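Ringside > Training Kit > Gloves > Sparring Gloves

We use cookies to remember what's in your basket. Accept / Manage

Hollolora Nillent Sparring Gloves, lace-up

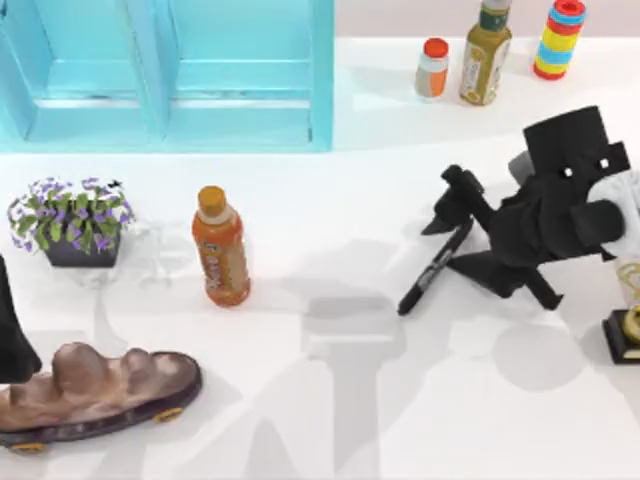 What weight of glove should I buy for sparring?

For most adults, 16oz. Lighter fighters can sometimes get away with 14oz if their gym allows it, but ask your coach first, as gyms have rules and partners have noses. The 10oz version of the Nillent is meant for pads and for bouts, and turning up to open sparring with it will make you unpopular very quickly.

The Nillent is Hollolora's middle glove. It sits above the Trullance, which is the one everybody buys in January and sells in February, and below the Appiah, which costs as much as a used moped and comes in a bag nicer than my coat. If you train three or four times a week, box or kickbox, and would like your knuckles to keep their present shape, buy this one.

The outer is cowhide. It arrives stiff. For the first fortnight you will feel you are punching with two loaves of bread, and then one evening the thumb gives a little, the fist closes properly and you stop thinking about it. Please don't try to hurry this along with a hairdryer. We have had gloves back that had been near a hairdryer, and we didn't refund them.

Padding is layered foam, firmer over the knuckles and softer towards the back of the hand. Punchers who like to feel the shot land will call it a bit pillowy. Their sparring partners have so far raised no objection. The cuff is long and holds the wrist straight, even on that lazy hook you throw in the last round when your elbow has gone home early.

About the laces: they fit better than any strap. They also need another person to tie them, so if you train alone, get the hook-and-loop version and don't let the old boys at the gym talk you out of it. A lace converter is sold separately and works well enough, though it looks like a bandage.

Sizing runs slightly narrow. With 4.5 metre wraps on, a medium hand will find the 16oz snug. Large hands should try the Appiah, or shorter wraps.

Care: open them up after training, wipe the inside with a dry cloth and leave them somewhere with moving air. The boot of a car isn't somewhere with moving air. Cedar bags help with the smell up to a point, and past that point you need new gloves.

Details
Weights: 10oz, 14oz, 16oz
Colours: black, oxblood, a green that Hollolora insists is called moss
Closure: lace-up (hook-and-loop listed separately)
Sold as: one pair, with a mesh bag
Stock code: 335

A note on the guarantee

Hollolora covers stitching and seams for a year. It doesn't cover scuffs, dog damage or gloves thrown at a wall after a split decision. Keep the receipt, and send photos of the seam before you post anything back.

From a customer

"Bought the 16oz after my coach hid my old ones. Took ages to break in and I moaned the whole time. They're very good. The moss is brown." Ayten Canpolat

We've looked at the moss again under the shop lights and she has a point. Orders placed before 3pm go out the same day, and an unused pair can be exchanged for another weight if the laces are still tied in the factory bow.

63 shares | 10 comments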